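Hekaseo Vorari 271 Windshield Washer Concentrate

Product code: 271
Supplied as: liquid concentrate, to be diluted before use
Pack: single bottle or case of 4

Overview

Vorari 271 is a washer fluid concentrate for passenger cars, vans and light trucks. It removes road film, insect residue and dried salt from laminated and tempered glass. The formula contains no dye and no added fragrance. It is compatible with the pump seals and nozzles used in common washer systems, including fan-spray nozzles and wiper arms with built-in jets.

Road film is a mix of tire dust, exhaust residue and oil mist. It builds up fastest in slow traffic behind heavy vehicles and is hardest to see under flat, even light, when there is little glare to show it. Plain water spreads this film. The surfactant in Vorari 271 lifts it so that the blade can carry it off the glass.

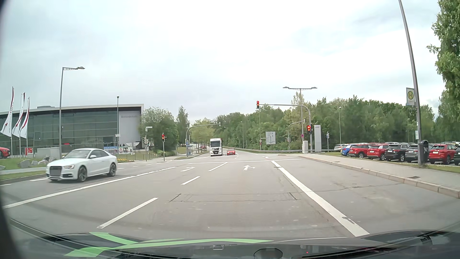 White semi truck at a signalized intersection, cloud-covered sky.

Mixing

Summer grade: 1 part concentrate to 10 parts water.
Insect season: 1 part concentrate to 5 parts water.
Winter grade: do not dilute with water. Use Vorari 271 W, sold separately.

Use deionized or distilled water where the local supply is hard. Mineral deposits can block fine nozzles. Add the concentrate to the reservoir first, then the water. Mixing in the reverse order gives an uneven blend until the vehicle has been driven for a while.

Do not mix with silicone-based rain repellents. The two products form a haze that has to be removed by hand with glass polish.

Use on rural and unmarked roads

Gravel shoulders and patched surfaces throw up more grit than a maintained highway. Grit under the blade will scratch glass whatever fluid is used. Spray for 2 to 3 seconds before the first wipe, and do not run the wipers dry. Systems that start the pump and the wipers together should be operated twice – the first pass clears loose grit, the second clears film.
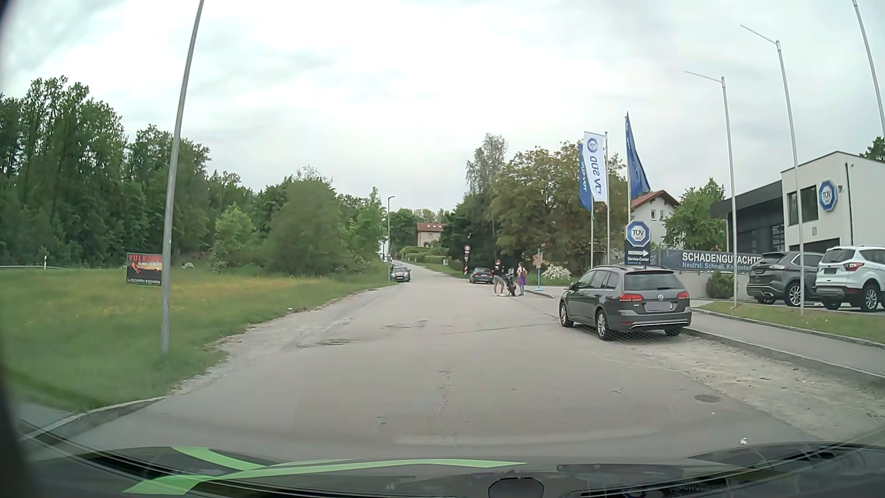
Road with gravelly edge and patched surface.

Storage and handling

Store upright between 40 and 95 °F, out of direct sun. Shelf life is over 2 years unopened. Once diluted, use within 3 months. Keep away from children and pets. Rinse spills on paintwork with water – the concentrate can mark fresh wax if left to dry.

Related items

Kandpal reservoir strainer, fits most filler necks
Nuvitz nozzle cleaning pin, pack of 4
Vorari 271 W winter fluid, ready to use

Ordering and technical contact

Trade orders: Renu Dubey
Mixing and compatibility questions: Nisha Lodhi
Safety data sheet supplied on request. Page revised 10/7/26.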